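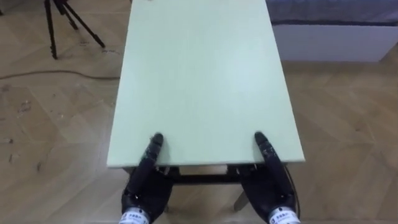 torque_ripple replied:
I read the Plurkovow write-up twice and I still don't think the comparison is fair. The baseline only gets the head camera. The new policy gets the head camera plus the last second of arm joint torques. Of course it follows a person better when carrying a table. You gave it the one signal that tells it which way it is being pulled.

herringbone (original poster)
The torque history is the method, so I'm not sure what else we would compare. The question in the write-up is whether you can learn to carry furniture with a person from demonstrations alone, without a force sensor at the wrist and without anyone hand-tuning an admittance controller. The vision-only policy is there because that's what most people would train first.

Numbers again for anyone who skipped the PDF. We recorded 704 carries at Dimaculangan with an operator driving the robot and a second person on the other end of the table. Four were thrown out for corrupted torque logs, so training used 700. Testing was 35 carries per policy, same room, same table, people who were not in the training data. Vision only finished 19 of 35. I don't want to quote the other number here until we have rerun two sessions where the battery was low.

slowgrip
So you are posting the baseline result and holding back your own. That's a strange way to start a thread.

herringbone
The draft has it with a footnote. I'd sooner fix the footnote first. The rerun is set for 23rd February and I'll post it whichever way it goes.

lathe_and_let
What counts as finished? In our Fodard tests we had to argue for a week over whether a carry where the person did all the work should be a success.

herringbone
Both ends set down inside the target area, no hand comes off the edge, tabletop never tilts past the limit in the appendix. You are right that it does not measure who did the work. A stiff robot that gets dragged along can pass. We log the torque on both arms for the whole carry, so effort can be worked out afterward, but it isn't part of the score.

Setup is pretty basic. Person on one side, robot on the other, each with two hands on the tabletop. The person gets no script except the target position and is asked not to talk the robot through it. 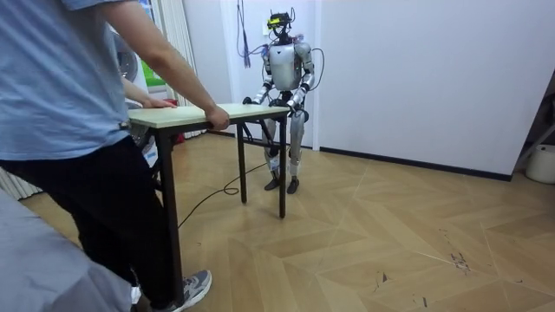

The hardest part is the first half second. When the person starts to move, the table shifts very little in the camera view but the elbow torques change right away. The vision-only policy tends to wait, then takes a step that is too large, and the person stops to let it catch up. After that both sides hesitate. Sideways moves are worse than forward and back. Turning in place is worst of all, and I would not claim we have solved it.

torque_ripple
OK, that makes the case for torque better than the PDF does. I still want a third condition. Take the plain admittance controller everybody used before learned policies, give it the same torque estimates, and run the same 35 carries. If it gets close to yours then the 700 demos didn't buy much.

lathe_and_let
Disagree a little. We had an admittance controller on the Fodard arm and it was fine until someone wanted to set the table down. It can't tell lowering from a person getting tired. Demos should help there. But I agree it should be in the table of results.

herringbone
We started one in October and dropped it when the gains that worked for walking made the hands shake at set-down. I can bring it back with two sets of gains and a manual switch. That favors the baseline but I can live with it.

slowgrip
Does any of this transfer to a different table? One table and one room is a narrow result. Dillodix has three loads in its benchmark and the ranking of methods changes between them.

herringbone
Don't know yet. Everything so far is one table. We have a heavier one with a thicker edge, and I expect the grasp to be trouble before the carrying is. If the Dillodix loads are easy to copy I'd use those.

slowgrip
Dimensions and weights are in their readme. The long bench is the one that breaks things.

torque_ripple
Please put the tilt limit in the main text too. I had to dig for it.

herringbone
Will do. Added to the list with the admittance run.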